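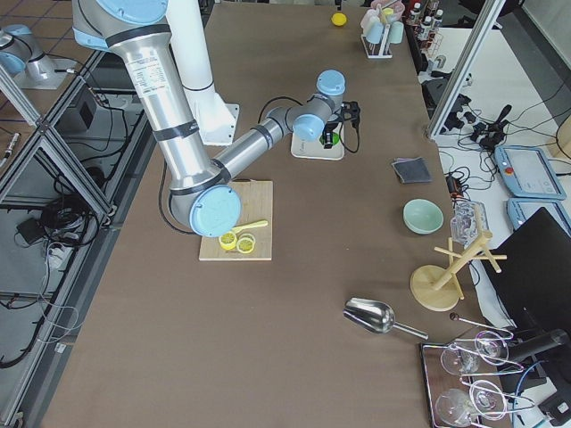 My mother-in-law rang the other week to ask whether it was worth waiting a year or two before replacing the dishwasher, because surely by then there would be a robot that did the whole kitchen. I told her to buy the dishwasher. She was a bit put out, I think, having read somewhere that the thing was practically in the shops, and I have been turning over my answer ever since, because I gave it very quickly and she deserved a better one. I fix and sell catering equipment for a living, so I do spend my days among machines that cut, wash, stir and lift, and I am fonder of them than most people would consider healthy. But when I try to picture the robot she has in mind, I always come back to something as small as two slices of lemon on a chopping board, with a yellow plastic knife lying beside them, and how much there is to do between that and a drink with a slice in it.

Think about what your own hands do with a lemon. You roll it a little under your palm, you find the flat of it, you hold it with your fingertips tucked back and you lean on the knife until the skin gives. Then it gives all at once, and you ease off before you've thought about it. A fresh lemon is firm and a tired one is leathery, and a plastic knife asks for quite a different push from a steel one. All of that you learned by about the age of nine, probably while being told to mind your fingers.

A factory would solve the same problem by refusing to have it. I once spent a happy afternoon at a fruit packing firm called Trasteck, where Ghislain Cloutier showed me their slicing line, and it was a lovely piece of work. The lemons come down a chute already sorted by size, each one drops into a cup, and the blades come round. It has no idea what a lemon is. If you put an egg in the cup, you would get a sliced egg. Ghislain was proud of it and he had every right to be, and when I asked if it could do limes he said yes, after 30 minutes with a spanner.

That's what automation has meant for most of my working life, and I don't say it to be rude. The dishwasher is the same sort of bargain. We agree to rinse the plates (or we say we do) and stand them in the slots, and in return it does the dull and scalding part. The clever bit of the job, the part where you decide that the pan wants soaking and the good knife mustn't go in at all, stays with us.

What people are now hoping for is an arm that makes no such bargain. It should come to the table as it finds it, with the bowl and the folded cloth and the wine glasses lying about, and get on.
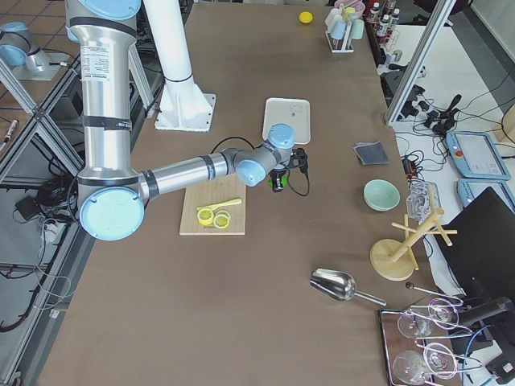

And the table as you find it is a hard place. Wine glasses are my own particular dread. The bowl of the glass is wide and slippery, the stem is thin, and if the glass is lying on its side you have to pick it up one way and set it down another, without knocking its neighbour. Clear glass is awkward for cameras too, as they tend to see whatever is behind it. A mug, bless it, has a handle, but then the handle must be got over a peg. A metal scoop lies there shining back whatever light falls on it. A cloth changes shape as soon as you touch it. Any one of these can be taught, I'm quite sure, and I have seen some of them done very prettily. It's having them all on one table, and in a different order on Thursday, that makes the price go up.

My friend Sreekumar Kurup, who has worked with industrial arms far longer than I have, thinks I'm too gloomy. We argued about it over lunch in June, and his view is that I keep judging the machines by their worst minute. The arms themselves have been good enough for ages, he says: strong, steady, able to come back to the same spot all day long. What was missing was the judgement about where to go next, and that is the part which is now being learned from watching people do it. He told me to stop asking if it could slice a lemon and start asking how many lemons it could slice before someone had to walk over and help.

I thought that was a very good question, and I've pinched it. It is the one I would put to anybody selling anything of the sort. In a hotel kitchen I look after, they keep a tally of every time the vegetable machine stops and wants a person, and last year the figure was 477. The chef considers this a triumph, and he may be right, because the machine sits at his elbow and he can free it with a poke of a wooden spoon. In a house, with everyone out at work, the first of those stops is the end of the day's chores.

So I expect the shop floor and the big kitchen will have these things well before we do at home, and I'm glad of it. There is somebody about to help, the lighting's decent, and the work comes in long runs of nearly the same thing. At home the work comes in tiny bits. Two slices, one glass, wipe the board, where has the lid gone. I sometimes think it is the shortness of each job that will keep the robot out longer than the difficulty of it, as no one wants to wait while a large arm thinks about a drink they could have made themselves.

I would still love one, mind you – I'd give it the corner by the back door and let it practise on the mugs for as long as it liked. I did ring my mother-in-law back to explain some of this, but the new dishwasher had already been delivered, and she wanted to know why the bottom rack wouldn't take her big roasting tin.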